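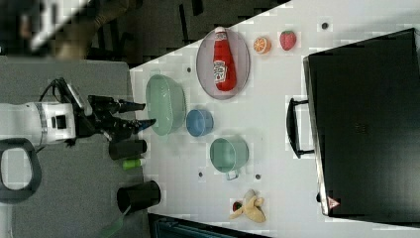 Robotic arm at the table, with the green mesh basket, blue bowl and mug.

Optics corner -- February

Quick one this month as the beam line booking opens at 9am and I still have the rota to do.

The thin film group have finished the second round on the Flandance samples. For those who missed the last talk: these are stacked layers of glass and silver, very thin, and the question was whether the colour they reflect shifts when the stack is warmed and then left to cool. Round one said yes, but the sample holder was also moving a bit when it got warm, so round one was no use to anyone really. New holder, made by Prantl, arrived before Christmas. Much stiffer.

Results so far. 176 samples measured, out of 177 cut. (One dropped. Not naming names.) The shift is there, it is small, and it comes back to where it started when the stack cools. Except in the thickest ones, where it comes back most of the way and then sits there. Ferdinand Rainer thinks water is getting in at the edges. I think it's strain between the layers. We have a cake riding on it.

To settle this we are sealing the edges on one batch and leaving the other bare, same heating for both, 60 degrees and hold overnight. If the sealed ones behave then Ferdinand gets his cake. Dotura have lent us a better spectrometer until Easter so please be kind to it, and please do not unplug it to charge your phone. Sign the book when you use it. The book is on the shelf by the door, not in the drawer, it keeps ending up in the drawer.

Total spectra on the shared drive now stands at 3163. A fair few of those are dark runs and need to be marked as such before anyone starts averaging. If you took any in the first week, check the file names, there was a clock problem on the old machine and the times are an hour out.

Other bits:

Draveo have moved our coating slot back again. Now the second half of March. Anyone waiting on mirrors, plan for April.

The write-up has a first draft, methods section only. Comments to me by the end of the month please, short ones. Figure 3 has the wrong units on the side, I know, its being fixed.

Reading group is on angle effects in layered films, usual room, 4pm. We got through half the paper last time so bring the same one. Somone else's turn for biscuits.

Laser safety refresher -- if your card has run out you can't be in the dark room on your own. Slots are on the noticeboard.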